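Laundry and Fabric Care > Bags, hampers, storage

Mesh wash bags: remove the long label before first use? And where should the strap go?

Asked February 6, 2021

I bought a batch of thin off-white mesh bags for a shared laundry room in Gristden. They will hold socks and small items during the wash and hang on a rail afterward. Each has a cream fabric strap and a long white label with a barcode and two columns of very small print. Two points I need settled before I hand them out.

1. The label. It is long enough to wrap around whatever is inside. Cut it, or unpick it?
2. The strap. If it stays on during the wash, does it tangle? The machines are front loaders, 8 kg, run mostly on warm.

I have already searched the older threads. They cover zippered bags only.

----

Answer 1 (accepted)

Take the label first. Check whether it is sewn into a seam or held by a loose tack. A tacked label comes off with one snip of the thread. A sewn one should be cut 1/8 inch from the seam, straight across, with small sharp scissors. Do not pull it. Thin mesh ladders from the stitch holes, and once a run starts at the rim the bag is finished as a wash bag. Unpicking a sewn label usually opens the seam as well, and then you have to resew it.

Read the care text before you discard anything. Keep one label from the batch in an envelope with the purchase date. 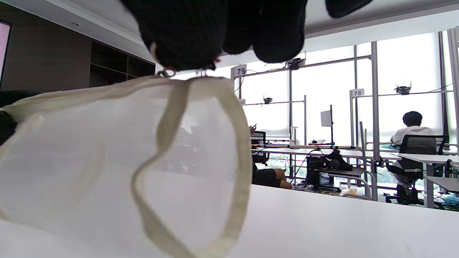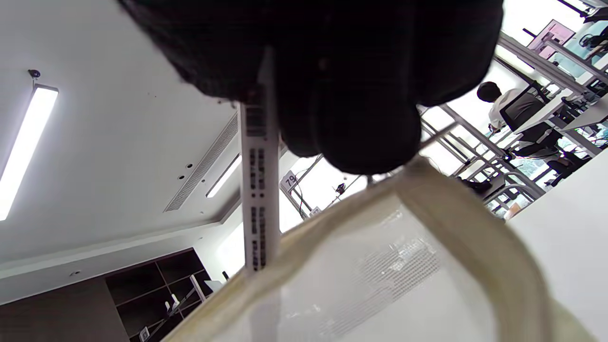 Is it safe to tumble dry a mesh bag?

Most thin synthetic mesh tolerates low heat only, and the strap takes much longer to dry than the mesh does. Hang the bag by its top with the mouth open and leave it overnight.

As for the strap, a long loop will wind around other items in a front loader. Fold it into the bag and close the mouth over it, or tie it in one flat overhand knot close to the rim. If the strap unclips, take it off and store it dry. Metal hardware should not go through the drum bare -- it chips the coating on the door glass over time, and cheap plating leaves rust marks on light fabric.

Fill to two thirds at most. A packed bag comes out with the middle still soapy.

----

Answer 2

I just cut everything off, strap included, and close them with a safety pin. Been doing it since June. Fine so far, one pin rusted.

----

Answer 3

I disagree with Answer 1 on cutting near the seam. The stub that remains is stiff and it snags knitwear. I sear the cut end for a second with a lighter if the label is synthetic -- test on the offcut first, and keep the flame well away from the mesh. If the label is woven cotton, leave a quarter inch and fold it under with two stitches.

For a shared room you also want the bags marked. Laundry pen on the strap holds up better than on mesh, where the ink has nothing to sit on.

- Kamrul Cassim, Gurkbridge

----

Comments (4)

drollwood_dan: Safety pins in a washer, please don't. I have pulled two out of a pump filter.

nanayakkara_h: Does the flat knot come undone in the spin? Mine does at 1200.

Kamrul Cassim: Pull it tight while the strap is damp.

tbl_linens: Searing worked on the satin-type labels. The papery ones just scorch.

----

We use cookies to remember your settings and measure traffic. By continuing to use this site you accept our cookie policy. Accept | Manage settings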